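4.2 Scheduling an Episode for Release

Mindavside publishes episodes from the Queue page. An episode must have a title, a finished audio file and a show assigned before it can be scheduled. Hosts and producers can schedule; guests cannot.

1. Open the show and select Queue.
2. Select the episode. Its status must read Ready.
3. Enter the release date and time. Times follow the show's time zone, set under Show > General.
4. Enter the episode summary. The limit is 1,000 characters, and links count toward it.
5. Select Schedule. The status changes to Held.

Note: A Held episode can be edited until 4 minutes before release. After that the page locks until the feed has updated.

Caution: Changing the show's time zone moves every Held episode. Check the Queue page after any change.

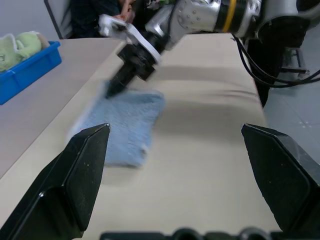

Holiday and bonus episodes use the same queue but need a separate type. A bonus episode does not take an episode number, and the regular release pattern is left as it was.

6. For a bonus episode, open Type and select Bonus before step 5.
7. To release a bonus episode on the same day as a regular one, set the times at least an hour apart. Some podcast apps show only the newer of two episodes posted together.
8. To skip a regular release, select Pause Next. The pattern resumes with the following release.

Note: Pause Next does not send a notice to listeners. Use Show > Messages for that.

If an episode stays on Held after its release time, select Refresh Feed once. Repeated refreshes put the feed at the back of the line. If the status is unchanged, see 4.5, Feed Errors.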